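Die Dose

Ich muss vorausschicken, dass ich in die Robotik-AG nur wegen Adaeze gegangen bin. Adaeze Sani saß in Mathe neben mir und hatte so eine Art, über Motoren zu reden, dass man danach selber welche wollte. Also saß ich im Januar zum ersten Mal im Werkraum der Trevaskis-Schule, ganz hinten, und hatte keine Ahnung, was ein Servo ist.

Vier Monate später war ich für den Greifer zuständig. Fragt mich nicht, wie das ging. Tane Dunstan hatte hingeschmissen, weil er in der Rudermannschaft gebraucht wurde, und Frau Kereama schaute einmal durch den Raum und blieb an mir hängen. »Du hast ruhige Hände«, sagte sie. Ich hatte vor allem nichts zu tun gehabt.

Unser Arm hieß Sedine. Den Namen hatte Si-woo ausgesucht, Si-woo Kwon, der auch das ganze Programm geschrieben hat und es keinem erklären konnte, ohne dabei aufzustehen und im Kreis zu laufen. Sedine sollte beim Schulwettbewerb in Bumthorpe eine Kunststoffdose verschieben, bis sie richtig lag. Verschieben, mehr nicht! Die Leute aus Kombridge ließen ihren Arm im Vorjahr Schach spielen, und wir hatten eine Dose.

Am Abend vor der Abfahrt waren nur noch zwei von uns da, Si-woo und ich. Die anderen packten zu Hause oder behaupteten das. Auf dem Tisch lag noch der orangefarbene Gurt, mit dem wir die Transportkiste zubinden wollten, und ich hatte ihn schon dreimal zur Seite geschoben, ohne ihn endlich wegzuräumen. Unter dem Tisch sah es schlimmer aus, da stand und lag alles, was oben keinen Platz mehr hatte.

»Noch einmal«, sagte Si-woo.

»Das hast du vorhin auch gesagt.«

»Da hab ich's aber nicht so gemeint.«

Er drückte die Taste, und Sedine fuhr los. Ich starrte auf den Laptop, auf das Bild von der kleinen Kamera am Handgelenk, und vergaß dabei komplett, dass ich eigentlich meine Mutter anrufen sollte. Die schwarzen Finger waren fest geschlossen, so wie ich sie eingestellt hatte, und vor ihnen lag nur noch ein Streifen Tisch. Dann kam die runde Ecke der Dose. Ich glaube, ich habe in dem Moment wirklich die Luft angehalten – bei einer Dose, man stelle sich das vor.
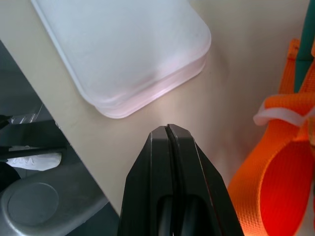 Bumthorpe, 21. Mai 2024

Die Halle roch nach Bohnerwachs und Pommes. Wir hatten Startnummer 8 und den Tisch direkt neben Kombridge, und deren Betreuer, ein gewisser Herr Cosgrove, kam gleich herüber und gab allen die Hand. Rangi Cosgrove, stand auf seinem Schild. Er war furchtbar nett. Ich hätte ihn lieber unsympathisch gefunden.

»Und was macht eurer?«, fragte er.

»Sie«, sagte Si-woo.

»Sie schiebt eine Dose«, sagte ich.

Er nickte, als wäre das ein vollkommen vernünftiges Vorhaben, und fragte dann, wie wir das mit der Ecke lösen. Denn an einer runden Ecke rutscht einem das Ding ja weg, wenn man nicht genau ansetzt, es dreht sich und man schiebt ins Leere. Das wusste er! Ich hätte ihn umarmen können. Ich redete bestimmt zehn Minuten am Stück, über den Winkel und die abgeschrägten Fingerspitzen und dass Tane die Finger immer einen Spalt offen gelassen hatte und ich nicht. Adaeze stand daneben und hörte zu. Irgendwann merkte ich, dass ich über Motoren redete wie sie.

Beim ersten Durchlauf fuhr Sedine an der Dose vorbei. Sauber vorbei, sehr elegant, mit viel Abstand. Frau Kereama sagte ein Wort, das ich von ihr noch nie gehört hatte. Si-woo lief im Kreis.

Beim zweiten Durchlauf setzte sie an, ganz langsam, und die Dose drehte sich ein Stück und noch ein Stück und lag dann beinahe parallel zur Linie. Beinahe reichte für Platz 4. Kombridge wurde Zweiter und Herr Cosgrove klatschte bei uns lauter als bei den eigenen Leuten, jedenfalls kam mir das so vor.

Auf der Rückfahrt saß die Dose zwischen Adaeze und mir auf dem Sitz, angeschnallt, weil in der Kiste kein Platz mehr war. Adaeze hatte das Kinn daraufgelegt und schlief fast.

»Nächstes Jahr machen wir den Deckel auf«, murmelte sie.

Ich sagte, dafür bräuchte man andere Finger. Und dann holte ich einen Stift raus und fing auf der Rückseite vom Programmheft an zu zeichnen.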